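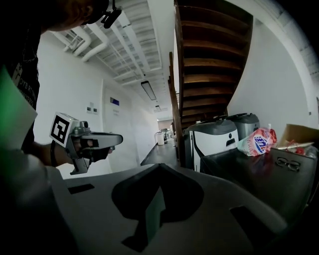 Could the list also say which things may stay under the stairs and which may not, asks Bontu Kassa, because in February half of them were moved and then moved back.

# Irnerstead corridor list

The reply to Bontu is yes, and the column `may_stay` is now in the file. The list covers the long corridor, the wooden staircase and the table beside it. It has 146 rows, one row for each thing or group of things.

## Columns

- `item` - a short name in everyday words
- `place` - corridor, stairs, table or far end
- `may_stay` - yes, no or ask
- `note` - free text, at most 300 characters

Small things on the table (snacks, eyeglasses, an opened box) get one row together. I write them as `table, mixed` and set `may_stay` to ask. Please do not throw away glasses, even when they lie there for weeks.

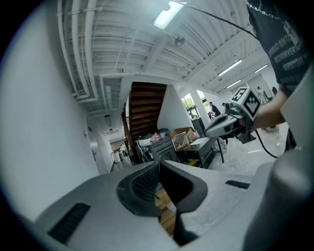 Fixed parts of the building have their own file, `fixed.csv`, with the lights, the ceiling pipes and the door signs. Maksym Marchuk keeps that one. When a lamp is changed, write it there and leave my file as it is.

## Known problems

- Almost 10 rows still have no place.
- The bin is entered two times, as `bin` and `trash bin`. I will join the rows after Dalia Venckus has checked her copy.
- The old notes were cut at 500 characters, so some are longer than the new limit.

Corrections go to Hiwot Birhane - please give the row number.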